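Week 5 notes – Showing by hand

Right, carrying on from Wednesday, because I ran out of time and gabbled the last bit.

We'd got as far as the two ways of showing a robot a job. The first is remote control: you sit at the desk, move the small arm, and the big arm copies you. The second is the one you'll be using for the Fodden exercise, where you hold the gripper yourself and simply do the job with it. The robot isn't even in the building! I like this one a lot, mostly because you can take it to wherever the clutter is.

Things I want you to watch when you record:

Go slower than you want to. Most of last year's group went at it like they were clearing a table in a café, and 11 of their takes had to be binned for blur.

Start every take from a slightly different place. If you always come in from the left, the robot learns that coming in from the left is part of the job – and then you move the packet and it sulks.

Keep your fumbles, within reason. A missed grab followed by a good one is useful, as it shows how to recover. Five missed grabs in a row is just you needing a cup of tea.

Each pair needs 133 good takes by the end of March. I know that sounds grim, but a take is 20 seconds and you do get into a rhythm.

Now, patterned backgrounds. A plain grey bench is lovely and teaches very little about real homes. Something like a flat pink packet on a big flowery cloth, with a small printed box right beside it, is far closer to what we're after, and you have to think about where each finger goes before you close.
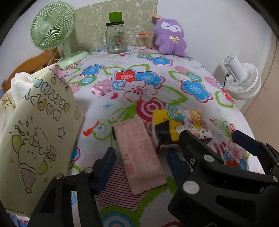
Océane Leclerc wrote back after the first draft of these notes to say that she'd sooner have everyone do their first few takes on the plain bench anyway, and only then bring in the busy cloths, as new hands tend to look at the gripper instead of the thing they're picking up. Fair enough, so do that. Sign-up sheet for the Jedow room is on the door.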